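Prostlow's shared lounge gets its spring clear-out

Residents at Ambaye House in Prostlow have their ground-floor lounge in hand again after an April tidy that began, as these things often do, with one small complaint about the carpet and ended with a new arrangement for the whole room.

The lounge is used by the people in all 38 flats, for everything from homework to the Gillix card evenings, which have a habit of running on well past the last bus (and nobody minds much, as long as the windows are shut). Over the winter the snack wrappers and cups had been getting the better of everyone, and Roxana Manole, who has lived in the building for 20 years, put a note through the doors asking whether the litter might be dealt with a bit more often than it was.

"I wasn't cross, I love that room," she told us. "But I do like to see the carpet when I come down with my tea, and I said so, and I'm afraid I said so on both sides of the paper!"

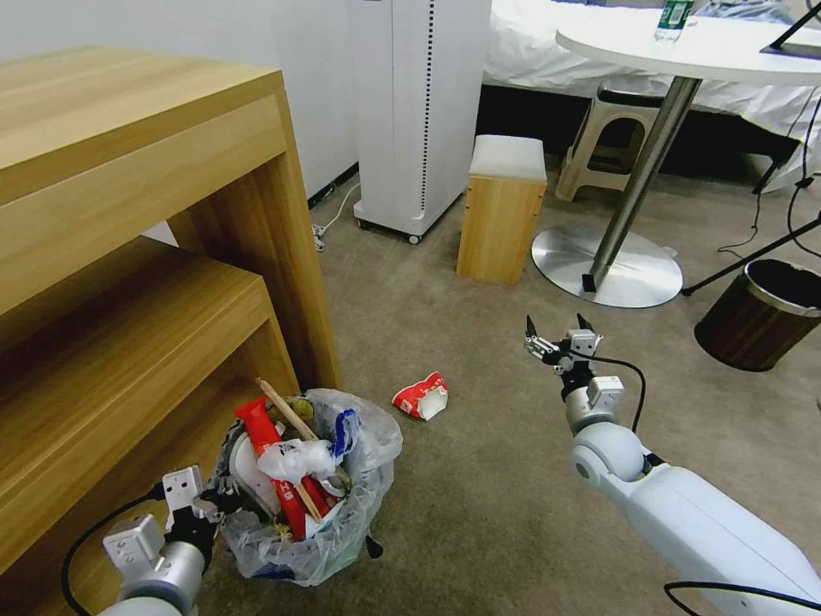
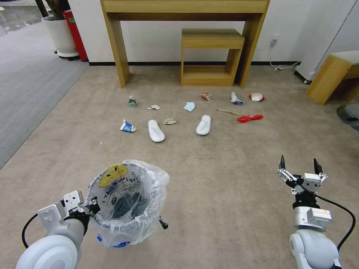 Bin, carpet and pale wooden furniture in the lounge. 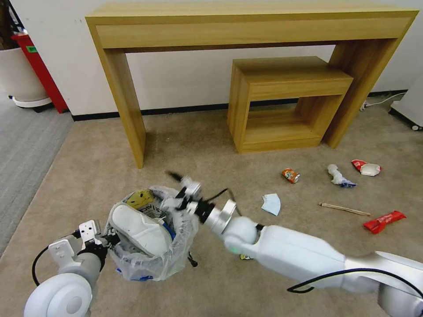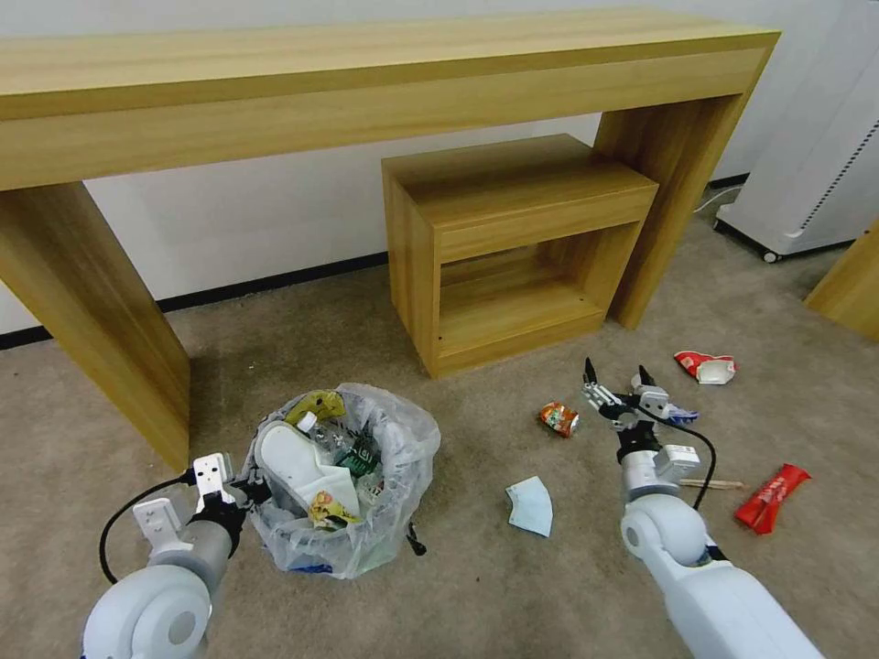 The new arrangement is simple enough. The bin liner is to be changed each evening at 9pm, and spare liners will be kept with the post downstairs, where anyone can help themselves. Drinks are still very welcome, and so are crisps, which we gather was the subject of a fairly lively conversation before it was settled in the crisps' favour. Slippers and other belongings left behind will be put to one side for a month and then taken to the Hosa charity shop on the high street.

Gemechu Tesfamariam, from the second floor, has drawn up the rota and says he has been pleasantly surprised by how many neighbours put their names down, including one or two he had only ever nodded to on the stairs.

The residents' fund now stands at £1,080, and over the coming weeks they will be deciding whether to spend part of it on a proper carpet clean or on a second, larger bin with a lid. Mrs Manole is for the bin. Suggestions can be left in the box by the front door until the end of the month.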